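4. Mid-season releases and the lineup that follows

Basketball front offices like to say that cutting a veteran center in midseason "frees up" the younger players. We doubt it. Szu-yu Sin's season logs for the Caldeira league list 20 such releases, and in only seven did the team's scoring margin improve over the following month.
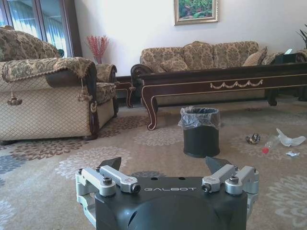

Margins are a blunt measure, and a soft run of opponents can make any decision look wise. Viewing habits muddy things further. Much of what gets called team chemistry is judged from a living room like the one in Figure 4, by people who see the ball and little else.

Figure 4. Living room with a pale cream wall.

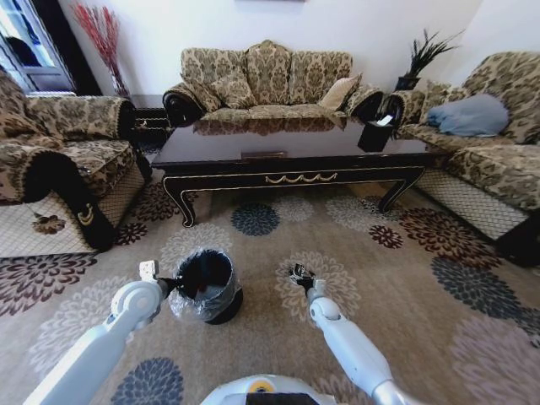

The Zondell rating, which claims to correct for schedule, does not help much. It credits Bikia with a gain after its September release – in exhibition games.
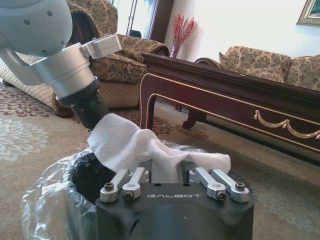

Minutes tell a plainer story. Nearly 2,000 of them went to other veterans, so the promised youth movement was mostly talk.
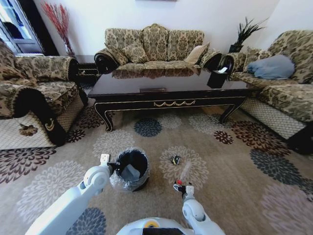

Does a release help the younger big men at all? Perhaps at Molten, where two of them started regularly afterward, but one club is thin evidence and we would not build a rule on it.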